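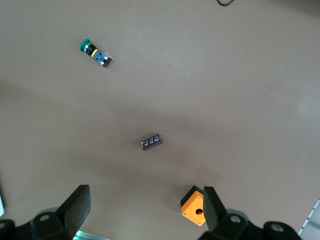
Jelmont G2 gripper kit, worth it for small parts sorting?

rowlands_bench wrote:
Looking at the Jelmont two-finger kit for a small sorting cell. The parts are panel hardware: push-button switches, capacitors, the little orange button enclosures. Everything gets tipped out on a table and has to end up in the right bin. The kit with the wrist camera is quoted at 3,296 and the gripper alone at 2,405. Has anyone here run one on mixed parts for more than a demo?

Efua Zakaria wrote:
We've had one since September. It does fine on anything with two flat sides. The enclosures are the easy case, provided you come at them square. Capacitors lying on their side are harder with the stock flat fingers. Close across the sleeve at an angle and the part can turn before you have a grip on it. We line the wrist up with the long axis first and close slowly.

The camera is worth the extra if your parts land anywhere on the table. If you have a fixture, skip it.

tindrum44 wrote:
I'd disagree on the camera. The fingers take up both lower corners of the view, and a part sitting right against one of them is half hidden. We moved to an overhead camera and our pick planning got simpler. Buy the bare gripper and put the difference toward a decent fixed camera.

Efua Zakaria wrote:
Depends on the arm. With overhead we lost the part behind the wrist for the last bit of the approach, and that's where we needed to see it. With the wrist camera you pick your target from higher up, so the fingers don't matter much.

rowlands_bench wrote:
What about the switches? They're the ones I worry about. Mushroom head at one end, contact block at the other, and it all lies over on its side.

Marjatta Pitkänen wrote:
Grip across the contact block, never the head. The head is wider than the barrel and the flat fingers only touch it at the rim. Expect to teach a separate grasp for those. The software that comes with the kit lets you save grasps per part, but the menus are slow and the manual skips that chapter entirely.

Also watch the table finish. Ours was glossy and the detector kept boxing reflections. A matte brown top fixed most of it.

tindrum44 wrote:
Agree on the table. Still don't agree on the camera.

rowlands_bench wrote:
Thanks all. Estivton will lend a full kit for 3 weeks against a deposit, so I'll try it with the camera and decide after. Will post cycle times — good or bad.

Marjatta Pitkänen wrote:
Ask them for the spare finger pads. They weren't in the box with ours.

Related threads
Jarnness parallel gripper vs Jelmont G2
Finger pads for round parts
Overhead or wrist camera for bin sorting
Estivton loan kits: what's included

We use cookies to keep you signed in and to count visits. Accept | Manage settings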